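Storkthorpe Garment Care Labels, version 2
Last updated 2025-07-04

Storkthorpe is a table of care label text copied from second-hand clothing sold in Australia. It holds 2000 records, one per garment. Of these, 397 have a label in more than one language and 57 have no readable fibre content.

Fields
garment_type: shirt, trousers, skirt, knitwear, other
colour: plain English name, lower case
fibre: as printed, spelling mistakes kept
wash_temp: degrees Celsius, blank if the label gives only a symbol
origin: country as printed

Jersey shirts and polos go under shirt – knitwear is kept for jumpers and cardigans. Greyish blues are entered as slate, dark or light.

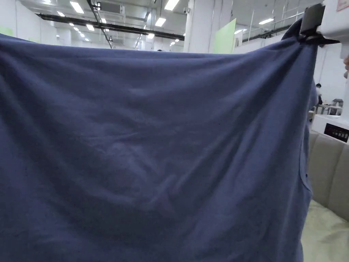
Jihad Kanaan wrote in July that the split makes no sense to anyone in the trade, where jersey counts as a knit, and asked for a separate construction column. One has been added for the 710 records that came from the Ronora batch. The rest are blank for now.

Known problems
Labels that had been cut out were skipped, so older garments are under-represented. "Viscose" and "rayon" have not been merged.

Licence
Free to use with credit to Krum Dervishi. Corrections go in corrections.csv, one per line, with the record number first.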